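Ticket: order sync drops the fabric swatch lines
Opened by: Ovville shop, back office
Priority: high (was normal, bumped in November)
Status: waiting on vendor

9:10 am
Stock sync between the Cilow register and the Rurnus web store is skipping items again. Full catalog is 1,058 rows. Register shows all of them. Web store shows 18 short. No error on screen, log says "completed".

9:25 am
Restarted sync service. Same result. Cleared the cache, same. Logged out and in on both sides. Same.

9:50 am
Compared the two exports side by side in a spreadsheet. Missing rows are all upholstery and curtain cloth, nothing from thread, zippers or notions. All of them sold by the yard. Other by-the-yard stuff comes through fine though, so not just the unit.

10:15 am
Got it narrowed down I think. Every missing row has Štěpánek in the supplier field. The accented letters. Somebody fixed the spelling in the register last month (it was plain Stepanek before) and the web side never got the change. 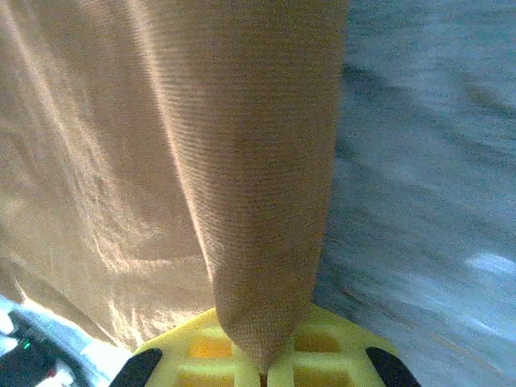 Tried editing one row back to plain letters, ran sync by hand. Row showed up in the store in under a minute. Edited it back to the accents, ran again, row gone. So it's repeatable.

10:40 am
Vendor chat. Was told to "try a different browser". Sync doesn't run in a browser. Asked for it to be escalated, got a case number by email, no time given.

11:30 am
Export file from Cilow is saving in an older text encoding, not UTF-8. Opened it in a text editor and the name is garbage: question marks where the letters should be. Rurnus importer must be tossing any row it can't read and then saying completed anyway. That second part is the real bug imo. Should at least put a warning in teh log.

1:05 pm
Found an encoding dropdown under Settings > Exports > Advanced. Changed to UTF-8, saved. Ran sync. Timed out at row 400. Ran again, 400 again. Switched the batch size from default down to 16 and it went all the way thru. Slow. But all 1,058 rows are there, accents and all.

1:30 pm
Spot checked prices on the cloth rows, match the register. Two had old photos attached, reuploaded. Not related.

2:15 pm
Restarted the register PC to see if settings stick. Encoding stuck. Batch size went back to default. Set it again.

To do:
- vendor to say why batch size resets
- vendor to fix the silent skip
- check the customer list export too, probly same problem with names
- don't let the nightly run go until batch size is confirmed

Leaving open.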